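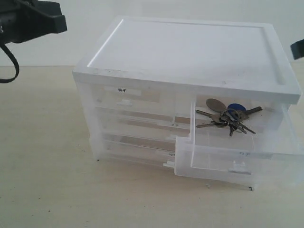

Cell inspection checklist, tabletop handling station, Zeltbridge site. Filled in by Heriberto Ponce, June 5, 2026. I have inspected enough of these cells to distrust any form where every box says "pass," so the comments matter more than the ticks. The task under review is drawer work: a three-drawer plastic unit, one drawer pulled partway out with a bunch of keys in it, and a gripper that has to work close to both. Light objects, low forces, and for that reason people stop paying attention. The integrator's paperwork from Gumar calls the task "inherently safe." I would like to know who decided that and on what evidence.

1. Risk assessment covers the current task
Result: Fail
Comment: The assessment on file dates from February and describes block stacking. It does not mention drawers, keys or anything with a ring a finger could go through. Copying the old hazard table and changing the title will not close this item.

2. Emergency stop within reach of the operator
Result: Pass
Comment: Tested from the seated position and from the door side. Both stops latched and both needed a manual reset.

3. Speed limit set and locked
Result: Pass with comment
Comment: Limit is set at 140 mm/s. The password is written on the inside of the cabinet door, so I would not call it locked. Change it and keep it somewhere else.

4. Gripper force limit verified by measurement
Result: Not verified
Comment: I was shown a settings screen. A settings screen is a claim. Bring the gauge next time and log the reading under work order 1759.

5. Pinch points identified
Result: Fail
Comment: The gap between a moving drawer and the body of the unit is not listed anywhere. Neither is the space between the gripper and the rim around the top panel. A drawer this size will probably not break a finger – "probably" is not a control measure.

6. Work object secured against sliding or tipping
Result: Open
Comment: I found no procedure for this. A drawer left out shifts the weight forward, and a pull at a bad angle can drag the whole unit. Either fix it to the table or show me the trials that say you don't need to.

7. Cables routed clear of the work area
Result: Pass with comment
Comment: One black cable hangs in a loop from the gripper. Run the full motion range and check that the loop cannot catch a drawer or a key. Checking it with the arm parked does not count.

8. Loose objects controlled
Result: Open
Comment: Keys used as test items must not open anything in this building. I was told they don't. Guðlaug Vigfúsdóttir to confirm in writing.

9. Operator training current
Result: Fail
Comment: 2 of the sign-off sheets have no trainer's name. The Purnero online course is fine as an introduction, but it has no hands-on part and cannot stand in for one.

10. Incident and near-miss log in use
Result: Doubtful
Comment: 126 shifts and no entries. Either this is the best-run cell I have visited or people are not writing things down. Dropped items and unplanned stops go in the log, including the boring ones.

Overall: Supervised running only, with one trained person at the stop, until items 1, 4, 5 and 9 are closed. Items 6 and 8 need a written answer before the next visit. Send corrections to me directly – a summary slide will be returned unread.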